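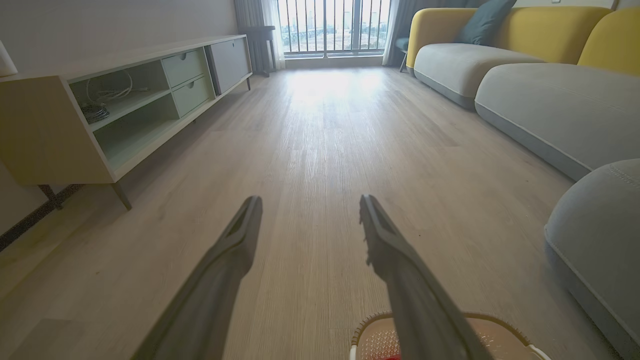 Round basket or tray with the pink rim, at the bottom edge.

Aug 21, 2018

Respooled both trolling reels for the Hedivel trip. Stripped the old mono, put on 400 yards of braid backing and topped up with 80 lb. Drag on the port reel slips at 11 lb, starboard holds fine. Opened the port one and found the washers glazed. Sanded them lightly, greased, put back, no change. New set needed, ask Sæther what they have in stock.

Embla wants the circle hooks re-crimped before we go. 245 left in the box, enough until March.

Gaff handle still needs tape.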